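Textile Tischwäsche im täglichen Gebrauch: Anmerkungen zur Pflege bedruckter Baumwolle

Im August erreichten mich mehrere Zuschriften zu meinem Beitrag über die Lagerung von Leinen. Die Mehrzahl betraf bedruckte Baumwolldecken, die dort nur am Rande behandelt wurden. Die folgenden Ausführungen holen dies nach und beruhen auf den Erfahrungen im eigenen Haushalt.

Vor der ersten Verwendung ist eine bedruckte Decke einmal ohne weitere Wäschestücke zu waschen. Bei einer Decke mit einer Länge von 225 Zentimetern sollte ein gewisser Einlauf einkalkuliert werden; wer einen knappen Überhang wünscht, misst daher erst nach dieser Wäsche und säumt gegebenenfalls neu. Die Decke der Serie Flinevdale, die ich im Frühjahr bei Kovodlow bestellt habe, verlor in der Länge zwei Zentimeter. Dies erscheint mir vertretbar.

Hinsichtlich der Waschtemperatur wird häufig zu hoch gegriffen. Für Krümel und leichten Staub genügen 20 Grad. Obstflecken sind vorab mit kaltem Wasser und etwas Gallseife zu behandeln, und zwar von der Rückseite des Gewebes. Auf Bleichmittel ist bei farbigen Drucken vollständig zu verzichten – auch dort, wo der Grund hell ist.

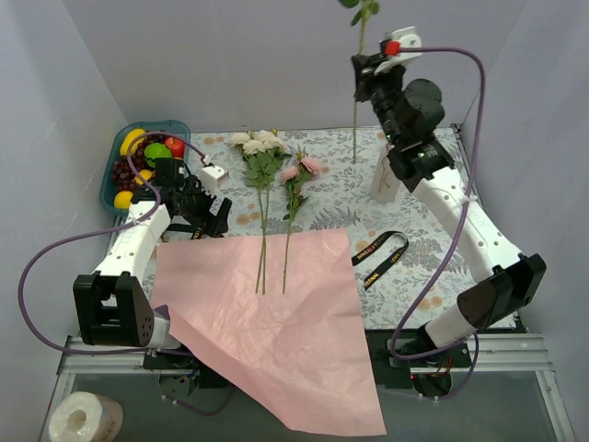 Helle Tischdecke mit graublauem Blattwerk und vereinzelten Blüten.

Das Trocknen erfolgt vorzugsweise hängend und ohne direkte Sonneneinstrahlung. Kleinteilige Muster verzeihen ein leichtes Ausbleichen eher als große Farbflächen, doch fällt der Unterschied spätestens dann auf, wenn passende Servietten hinzukommen, die im Schrank gelegen haben. Es empfiehlt sich daher, Decke und Servietten stets gemeinsam zu waschen.

Gebügelt wird leicht feucht und von links. Für die Aufbewahrung hat sich das Rollen auf eine Pappröhre bewährt; meine misst 70 Zentimeter, die Decke wird zuvor der Länge nach gefaltet. Die Faltlinie ist von Zeit zu Zeit zu versetzen.

Eine Anfrage betraf die Imprägnierung von Prutitgate. Hierzu liegen mir keine eigenen Erfahrungen vor, sodass ich von einer Empfehlung absehe. Der Beitrag über Mitteldecken und Läufer folgt an einem der nächsten Montage.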